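Sorting out the odds and ends

18 April 2019

I've been putting off the small stuff since March. The big things went quickly enough, but the little jars, tins and bottles had ended up in one carrier bag, and every time I wanted something I had to tip the whole lot out.

So I started with the table. I put down the red cloth so that nothing would roll off, then got out the trays and the two clear plastic boxes. The boxes came from Plutden and cost 264p for the pair. I like being able to see what's inside without taking a lid off.

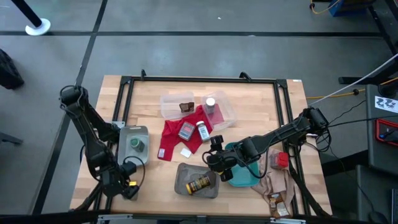 My rule is that anything with a lid that screws on goes in a box, and anything I use every day goes in a tray. Tins are harder. They take up more room than you'd think and they don't stack with anything else. Guangming Ye keeps hers in a drawer, standing on end, and I may copy that.

Sweets get their own box now. I was finding them in with the bottles.

I still need labels. Grerness does a roll of 200, far more than I'll get through, but the smaller packs are nearly the same price. I'll order them this week and do the bathroom shelf next.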